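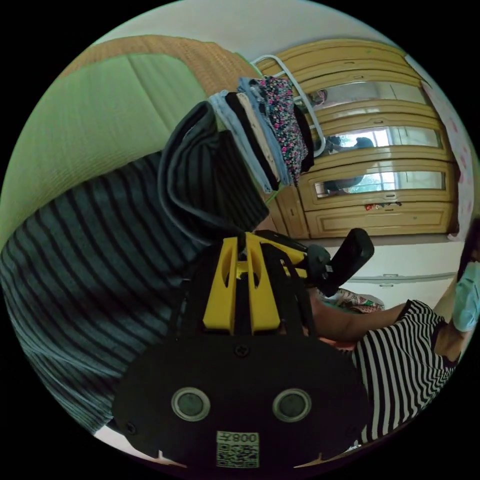 About Firnby Folding & Linen

We fold clothes for a living. We'd rather say that up front than call ourselves a garment wellness studio or whatever the current phrase is. People bring us laundry that is already clean, or ask us to come to them, and we sort it, fold it, stack it and put it where it belongs. We also teach people to do it themselves, which our accountant thinks is bad business.

Firnby started in a back room on Dow Street in Jasthorpe with one long table and a borrowed iron. We have been at it for nine years. In that time we have seen a lot of systems come and go, and bought into a few of them.

What we don't believe

We don't believe a tidy drawer will change your life. Some of our customers were told that by a book or a video, and they came to us a bit worn out after trying to live up to it. A tidy drawer means you can find your socks. We think that's worth paying a fair price for and we charge accordingly.

We don't believe in one fold for everything. The little upright rectangle that gets photographed so much works well for T-shirts in a shallow drawer. Put a heavy sweater through it and you get a lump that springs open by lunchtime. Denim will hold nearly any shape you give it, so there's not much point fussing over denim. Thin printed fabrics slide, and if you put them at the bottom of a pile the whole pile goes with them.

We also have doubts about most storage products. Every January we get calls from people who have bought a set of matching boxes and now want help filling them. We always ask to see the clothes first. A fair number of those boxes end up going back to the store.

Folding boards get the same treatment from us. We tested six of them one winter. Two were fine for dress shirts. The rest were slower than a pair of hands on a flat surface, and one of them wouldn't lie flat on any table we own. It's still on a shelf in the back if anybody wants it.

How we work in a home

A home visit starts with looking. We open what you tell us we can open and leave the rest shut. Then we find a place to work, and it's hardly ever the place you'd expect. Beds are too soft and kitchen counters have crumbs on them. A clean mat on the floor is better than both, if your knees will put up with it, and plenty of our regulars prefer working down there.

Sorting comes before folding. We go by type and then by weight, with the heavy things low and the light things on top. Color comes last, if at all. Rainbow stacks look nice in a catalog, but somebody has to keep them up, and by the second wash it's usually over. If you really want your clothes in color order we'll do it. We'll also tell you what we think.

Wire racks are useful for holding a stack while you work out where it's going. They are less good as permanent storage for knits, which pick up ridges from the rods if they sit long enough. We like an old wardrobe with a drawer at the bottom. Those deep drawers were built for folded things and most people fill them with cables.

We prefer that you stay and help. This surprises people who thought they were hiring somebody to make the problem go away. But if we fold everything your way for an afternoon and you weren't there, you won't know what was decided, and within a month you'll be digging again. 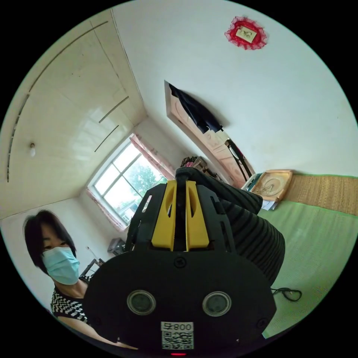 With two people working, one sorts and one folds, and you swap when somebody gets bored. Talk about the clothes or talk about something else. We have sat through a complete account of a kitchen remodel over one load of towels.

If you would like us to wear masks in your home, say so when you book and we will. Same goes for taking shoes off, using your own washing powder on anything that needs a rinse, or keeping the cat out of the linens. We can't promise anything on the cat.

The Sutevent method, and why we dropped it

For a while we were licensed to teach the Sutevent method, and some of you may have found us that way. It came with a manual, a set of colored cards and a certificate for the wall. There was good material in it. The section on fitted sheets is the clearest we have read, and we still teach that part more or less the way we learned it.

The rest of it bothered us. It asked customers to re-sort their whole wardrobe every season and keep a written log. We followed up with the people we had taught and found that hardly any of them kept the log past the first season. The ones who did were the kind of people who would have kept a log anyway. When the license came up for renewal we let it go, took down the certificate and painted the wall.

Now we teach five folds. Shirt, pants, sweater, sheet and the awkward one, which covers hoods, straps and anything with a cuff that won't behave. If you learn those you can handle nearly everything in a normal closet. People sometimes ask about an advanced class. There isn't one.

Our workroom

The workroom is still in Jasthorpe, a few doors up from where we started. It is 900 square feet, most of it tables. Drop-off is at the front and pickup is at the side door, and yes, we know the sign is confusing. We open at 7 in the morning for drop-offs. Pickup runs until 6.

We handle up to 2,000 pieces in a busy week, and a busy week usually means the guest houses have changed over their linens. If you are a household customer and worry that you'll get stuck behind a mountain of pillowcases, the two kinds of work go on separate tables and household bags go first.

We don't wash and we don't dry clean. We get asked this every day. There is a perfectly good laundromat on Dow Street and we have no arrangement with them, so take that as a plain recommendation. Bring us your things dry. A damp stack will smell bad in the bag no matter how well it's folded.

What it costs, and when to skip it

Prices are on a separate page and they are the prices. There is no membership. We tried one, and it mostly charged people for months when they had nothing for us to fold.

You may not need us. If you live alone, own a reasonable amount of clothing and have a free hour, put the radio on and do it yourself. The people who get the most from a home visit tend to be moving, combining two households, getting a parent's things in order, or recovering from something that makes bending and lifting hard. For them we'll come out on short notice when we can.

We have also talked people out of booking — more than once, and usually when the real trouble was too many clothes for the space. Folding makes a pile smaller, but only by so much. We won't tell you what to throw away. If you ask for an opinion on a particular jacket you may get one.

Get in touch

Call or stop by during opening hours. Email works too, though it gets answered in the evening after the tables are clear. Tell us what you have and where it needs to go, plus whether there are stairs. Parking is on the street, free after 4.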